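Support > Vaporizers > Jandix Dry Herb > FAQ

Jandix Portable Vaporizer: Frequently Asked Questions

By the Bratura shop team | 2/8/25
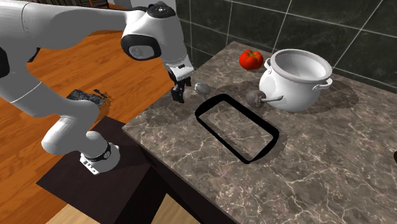 We receive many letters about the Jandix, so we collected the most common questions on one page. The answers are for the second version of the device, with the steel mouthpiece. If you have the first version, the heating is the same but the buttons are different, and you should follow the small paper guide from your box.

What is included in the box?

The Jandix vaporizer, one glass stem, a cleaning brush, a USB-C cable, a packing tool and 7 spare screens. The wall adapter is not included. Any normal phone adapter can be used, but please do not use a fast charger for laptops.

Does it work with liquids?

No. The Jandix is made for dry herb only. The chamber is open on the bottom side, and liquid will go down to the heater and damage it. This kind of damage is not covered by the warranty.

How do I turn it on?

Press the power button five times quickly. The light becomes white and the device starts to heat. To turn it off, press five times again. Many customers press too slowly the first time, so try it a little faster before you write to us.

How long does it need to heat up?

On the middle setting it needs 30 seconds. The device vibrates one time when it is ready. On the highest setting you will wait somewhat longer, especially if the device was in a cold car or a cold coat pocket.

Which temperature should I choose?

Start low. The lowest setting gives the best taste and a thin vapor. Later in the session you can go one or two steps up. The highest setting is 369 °F on the standard program. If you want to go over this number, you must first unlock the extended program in the menu – hold both arrow buttons until the screen blinks.

How fine should I grind the herb?

Medium. If the herb is like powder, it passes the screen and the air becomes difficult to pull. If the pieces are too big, they heat only on the outside. Fill the chamber to the line and press softly with the packing tool.

My vapor is very thin. Is the device broken?

In most cases it is not. Please check the screen first, then the glass stem. A dirty screen is the usual problem. Also try to inhale more slowly, because a strong pull brings cold air through the chamber.

Can I use the Hauksdóttir water adapter?

Yes, the Hauksdóttir adapter fits on the second version without any extra ring. For the first version you need the silicone ring, which we sell separately. Remove the glass stem before you put the adapter on, and do not turn it with force.

Does the Detent carry case fit?

The Detent case in size medium fits the device together with the stem and brush. The small size fits only the device. The stem is glass, so please do not carry it loose in a bag with your keys.

How often must I clean it?

Brush the chamber after each session while it is still a little warm. The stem can stay in isopropyl alcohol overnight – then rinse it with water and let it dry completely. Never put the body of the device in any liquid.

How long will the battery live?

The battery is made for 500 full charges. After this it still works, but the sessions become shorter. It is built in and should be changed only by our service. Do not leave the device empty for many months in a drawer.

The light is blinking red. What does it mean?

Three red blinks mean low battery. A red light that does not stop means the device is too hot. Turn it off, let it cool down on a hard surface, and try again later.

Do you ask for my age when I order?

Yes. We sell to adults only, and the courier will check your ID at the door. If you are not at home, the package goes back to the pickup point.

When will the blue color be available again?

We expect it in April. You can leave your email on the product page and we will write to you when it arrives.

Share 14 | Comments 6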